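From: Consolacion Barredo
To: blocks-and-bins list
Date: 6 December 2023
Subject: Re: [blocks] red bin, little cubes, what are we doing about storage

Quick one before I have to run. Went through the backlog of mail on cubes and bins, trying to answer in one go, sorry if I miss yours.

Short version: plain tan wooden cubes, yes. Bright red plastic bin, yes. Anything with a lid, no, I am done with lids.
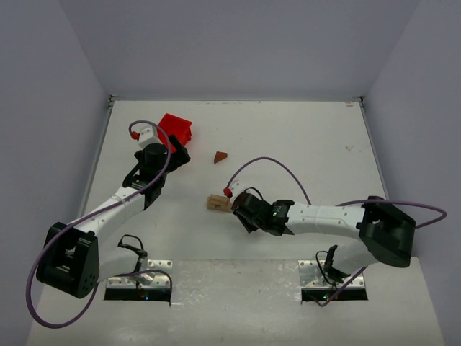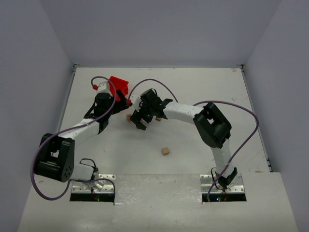

Red bin in the first, wooden cubes in the second.

Rogelio Soriano wrote that he is not sold on red at all, he'd go for a clear bin so the kids can see what's in it without tipping the lot on the floor, and that plain wood gets lost on a light table anyway. Quoting the rest of his so it's all in one place:

> I have 46 of the plain ones left from the old Drester set and
> they are fine, corners a bit soft. The painted ones chip. Every
> time. If we are buying again can we please not buy painted.
>
> Also who has the Flomine catalog? They used to do a sack of
> 1000 small ones, unfinished, you had to sand some of them
> yourself. Splintery but cheap. I would take a quarter of a sack
> if others want to split.
>
> On bins: we had red ones in April and they were forever getting
> borrowed for other stuff. Clear ones stayed put. Don't ask me
> why.
>
> Rogelio

OK so. Clear bins. I get it, but the clear ones we had cracked along the rim and then you have a sharp edge right where small hands go in. The red ones bend a little. Mine are Dekar, the shallow kind, and I've dropped them plenty. If someone knows a clear bin that doesn't crack tell me the make and I will shut up about it.

Wood on a light table, hm. Hasn't bothered me. Tan on off-white is still easy enough to see, you just don't get that pop. If it bothers your group put a sheet of dark paper down. We did that for the stacking table and it also stops the cubes sliding when someone leans on the edge.

Painted: agree, no more painted. The Hjaltadóttir ones are dyed all the way thru and don't chip but the price, no.

The Flomine sack. I have the catalog, it's under the sink with the glue, will dig it out tonight. Last sack I opened had 825 in it that were usable, the rest were wonky or split, so figure on that when you work out your quarter. Still a good deal. I'll take a quarter too. Need two more people.

Sanding. Fine paper on a flat board, rub the cube on the paper and not the other way round. Just the edges, leave the faces. Wipe with a barely damp cloth after, don't soak them, they swell and then your towers lean.

Sorting, for whoever asked (lost the mail, sorry). One bin per table, 20 cubes to a bin, never more. Bigger piles and they end up everywhere but on the table. At the end they all go back in before anyone gets their coat. Spares live in a cloth bag on the hook.

Oh and labels. Tape on red plastic peels off in a week. Paint marker on the bottom of the bin works, let it dry overnight.

Things I still need from you all:
- who's in on the sack
- does anyone have the small hand broom
- clear bin makes, see above
- Rogelio can you bring your soft-cornered ones next time, I want them for the littlest table

Typing this on my phone so excuse teh mess. Will send the catalog page nubmer when I find it.

Consolacion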